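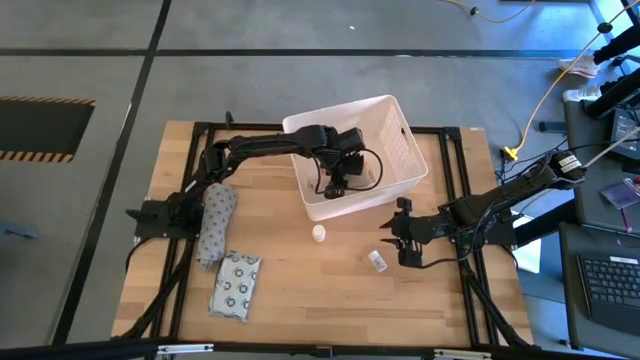 *The white basket and part of its intended contents, on the wooden table.*

The household medicine supplies have been under review since December. They had previously been divided between two bathroom drawers and a travel bag, an arrangement that Anikó Deák described, with justification, as unsatisfactory. It was therefore resolved that a single basket should serve the entire apartment. 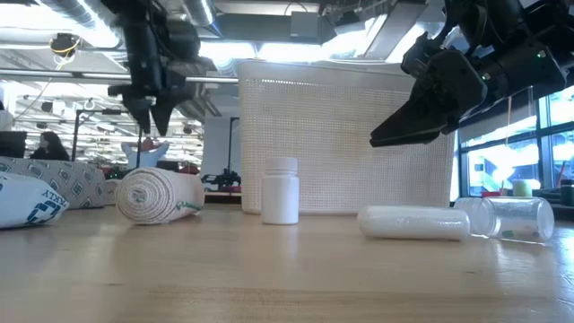
Bottles are to stand upright at the front, with caps closed. Bandages follow - rolled, never folded - and packets are placed flat along one side. Boxes go in last. Prescriptions remain with the person named on the label and do not form part of the shared stock.

The basket will be kept on the hall shelf, 80 centimeters above the floor. Benedek Bodnár has requested a higher position, and that request is still open.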